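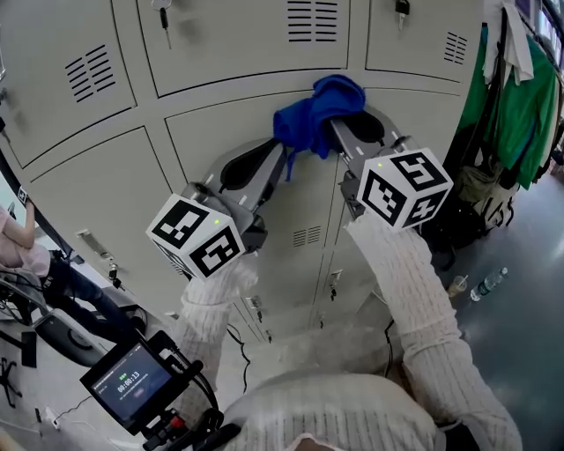

Trevton Road Church to share its Wednesday table with Jacobs Chapel through the summer

The fellowship supper at Trevton Road Church is going to get a good deal more crowded this May, and everyone we talked to seems very happy about it. The congregation of Jacobs Chapel, just over the creek, will be without a kitchen or a fellowship hall while the old floor is taken up and the plumbing under it is replaced, and the two churches have agreed to eat together, sing together and (on the first evening, at least) wash up together until the work is finished.

The idea began, as so many of them do, in a parking lot. Pastor Precious Hendricks of Jacobs Chapel had stopped by Trevton Road to return a set of folding tables borrowed for a funeral meal, and she mentioned to Solveig Skjelbred, who has run the Trevton Road kitchen for longer than she cares to say, that her people would most likely be going without their midweek supper until the fall.

"I told her they would do no such thing," Solveig said. "We cook for 79 most weeks and there is always a pan left over. I didn't ask anyone first. I went in and told the pastor afterward, and he said that was fine, and then he asked if we had enough chairs."

They did not have enough chairs. With both congregations in the room the supper is planned for 110, so the long tables will be turned to run the other way, toward the stage, and the children will eat in the Plisar Room across the hall, where they would probably sooner be anyway. Families with little ones are welcome to sit in there with them. The doors open at 5:30 in the evening, the blessing is at 6:00, and the choir will practice in the sanctuary at 7:00, with singers from both churches invited to stay.

That last part has stirred up a lot of excitement. Iresha Sheikh, who plays the piano at Jacobs Chapel, and Obaidul Kanagaratnam, the choir director at Trevton Road, have already been passing sheet music back and forth, and they have settled on 2 anthems and a handful of the old hymns for a joint evening of song at the end of the summer. The two churches use different hymnals, so there has been some friendly discussion over verses – Jacobs Chapel sings all of them, and Trevton Road has been known to skip the third.

"We'll be singing all of them," Obaidul said, laughing. "I've been told."

Iresha said she is looking forward to having tenors. Her own choir has been short of them for a while, ever since the Bredeo brothers moved away to be near their mother, and she has been singing the part herself from the piano bench when it was needed. Anyone who can carry a tune, and anyone who thinks they might be able to with a little help, is warmly invited. There are no tryouts and you do not have to be a member of either church. Robes will not be worn.

The suppers will stay free, as they have always been, with a basket by the door for those who would like to give. What comes in over the summer will go toward the Jacobs Chapel floor. A pancake breakfast and a quilt raffle this spring raised $1,170 for the work, and Pastor Hendricks wanted us to pass along her thanks to every person who bought a ticket, and a special thank-you to the lady who won the quilt and turned right around and gave it to the family whose house had the fire on Plisar Lane.

"I have been at Jacobs a good many years and I thought I knew our neighbors," she said. "I knew them to wave to. I'm looking forward to sitting down across from them and finding out whose grandbaby is whose."

Menus for the first month are up on the board outside the kitchen. It will be baked chicken and green beans to begin with, then spaghetti, then the ham supper, and a potluck to close out the month. Styliani Psarras is keeping the list for the potluck and would be so grateful if people would sign up under the right heading, as the last one brought in a great many desserts and only one salad. She is also the person to see if you have a food allergy, or if you need a ride. The church van will make a stop at Jacobs Chapel at 5:15 and will bring everyone home again after choir practice, and a second driver is needed for the later run.

Meals will still go out to those who are homebound from both churches. If you know of someone who has been missed, or someone just home from the hospital who would enjoy a plate and a little company, please call the office at Trevton Road any morning before noon, or leave a note in the supper box in the hallway. Plates are packed at 5:00, so a call the day before is a big help.

Sunday services will go on at both churches at their usual times. The Jacobs Chapel sanctuary is not affected by the work, although the side door by the hall will be locked and everyone is asked to come in by the front steps or the ramp. The nursery will meet in the pastor's study.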